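Postma floor finds - data card

Version of Wednesday, September 5, 2018

What is in this data set

The data set holds the records of floor layers and the finds from them, from the excavation at Zamness. The work was done before the new storage hall of Gimex was built. We opened 13 trenches and recorded 111 contexts. Of these, 15 are floors or parts of floors. The other contexts are pits, ditches, wall cuts and fill.

Files

contexts.csv - one row for each context, with trench, type, phase and level
finds.csv - one row for each bag of finds, with material and weight in grams
samples.csv - soil samples, 147 rows, with the result of sieving where we have it
notes.txt - remarks from the site books, typed without correction
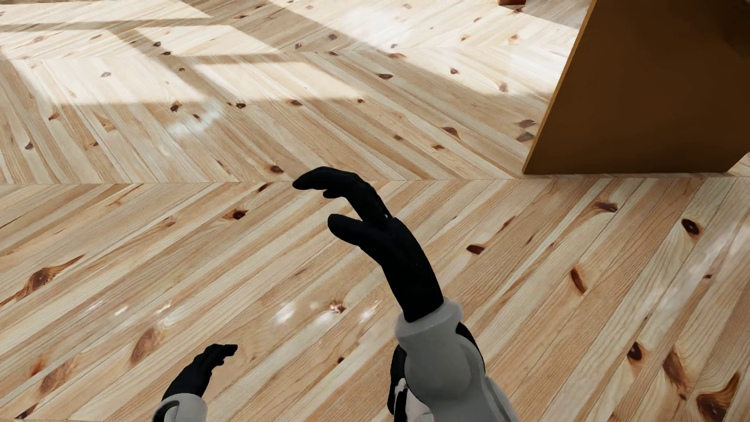 A user of the first version wrote to us that the phase column cannot be trusted for trench 4, where two clay floors lie directly on each other and the finds were bagged together. The same user asked for a separate phase code for such bags, so that they can be left out of the weight tables.

We agree with this, and the code is now 2/3. Please do not split these bags between the two phases by weight. The lower floor was patched several times and the patches contain older pottery.
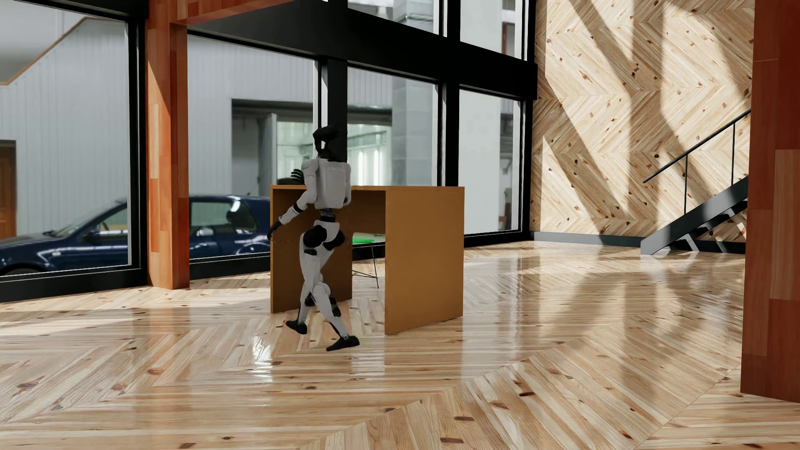 Floor types are given in the column surface. The values are clay, mortar, cobble, plank and unknown. For plank we also give the direction of the boards, as one compass bearing, where the stains in the soil were clear enough. One bearing is enough for our floors, where all boards in a room lie parallel, but it would not work for a herringbone floor like the one under the walking robot, and anyone who wants to add later buildings to the table will need a second column. The field is empty for two floors in trench 9, which were cut by a modern drain.

Levels are in meters above the site datum. In December we found that the datum nail near the gate had moved, and the levels of trenches 10 to 13 were corrected after that. The old values are kept in the column level_old.
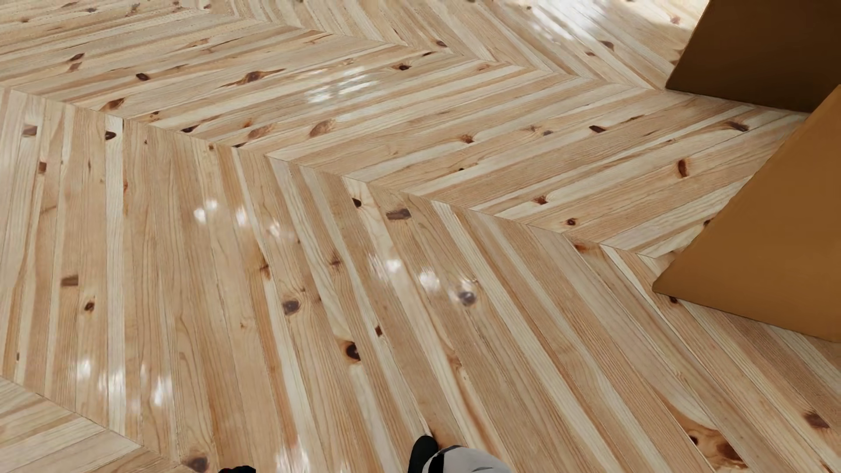 The corrected values should be used for all sections and plans. Drawings made with Grilto before the correction still show the old levels, and we have not redrawn them.

Known problems

Charcoal from sample 52 is missing.
Weights of iron objects were taken before cleaning.
Context 88 was used twice - see notes.txt.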